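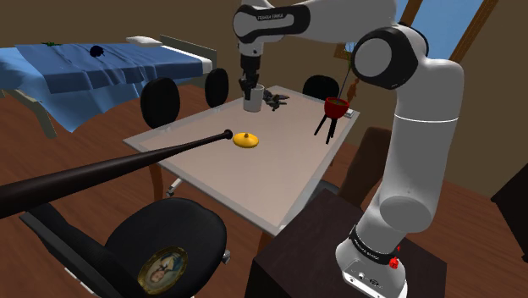
Getting limescale off mugs and the kettle

Quick one as I've been asked three times since May. Water in Urkton is hard as nails and everything white goes chalky.

What you need
Citric acid, the powder. Baking aisle or the hardware shop in Tekthorpe, 60p a sachet when I last looked. White vinegar works but stinks.
Old toothbrush.
Washing up bowl.

Kettle first
Fill halfway with cold water. Boil. Switch off at the wall, then tip in 2 tablespoons of powder, slowly, it fizzes up. Leave nearly 17 minutes. Longer if it's bad. Pour away, rinse, boil a full kettle of clean water and chuck that too.

Mugs
Same stuff, one spoon to a bowl of hot water. Mugs in on their sides so the rims are covered. 14 minutes then scrub round the inside with the brush. Tea stains mostly lift with it. Any that don't, a bit of bicarb on a damp cloth, small circles. Rinse well.

Don't
Don't mix with bleach. Ever.
Don't leave it on marble or any stone worktop, it marks. Wipe drips straight away.
Mugs with gold on the rim, skip the soak and just use washing up liquid.

Taps
Soak a cloth, wrap it round, elastic band. Half an hour. Check teh underneath bit where the water comes out, thats where it builds up.

How often
Kettle every few weeks round here. Mugs when you notice.

Aleksi Miettinen
Updated 10th June, changed the kettle amount, had it too strong before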